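Peace and Mediation, Week 4: Who gets a seat at the table?

Welcome back! This week is one of my favourites, because it deals with a question that sounds dull and decides nearly everything: who is in the room when a war is being talked to an end?

1. Track one and track two

Track one talks are held between people who can sign for their side. Track two talks bring in teachers, traders, clergy and retired officers, who can't sign anything but can say things a minister can't. Good processes use both – and the traffic between them is where the really interesting work goes on.

2. Our case: the Delel valley talks

We'll use the Delel exercise all term. There are two armed parties, a weak government in Prandard, and 4000 families who have left their farms. The outside mediator is the Kravchuk Centre. Read the background sheet before the seminar and note down:
- who was invited to the first round
- who found out about it from the radio
- what each side said it would never discuss

Look hard at that last one. "Never" is a wonderful word in a negotiation, and it moves far more often than you'd think!

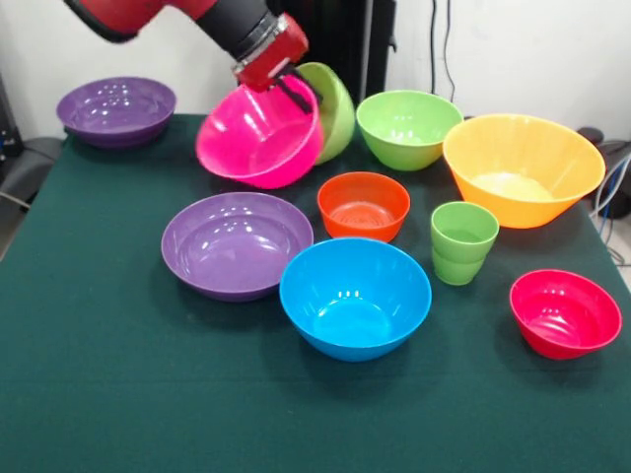
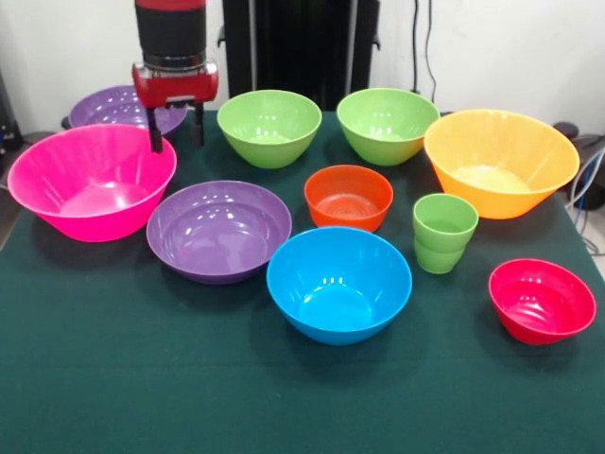

Bowls on the green cloth.

3. Why leave a government out?

Sometimes an armed group refuses to sit with it. The mediator then has to choose between talking without the government and not talking at all. Both choices cost something. A deal made over a government's head may be signed quickly, but somebody still has to run the courts, pay the police and open the roads, and that somebody wasn't asked.

Compare the Plineo round, where the government joined late and reopened 20 clauses. Was that spoiling, or was it doing its job? I change my mind on this every year, so come ready to argue.

4. For the seminar

Write one page as adviser to any party except the mediator. Say who you want in the room, who you can live with, and what you would trade for it.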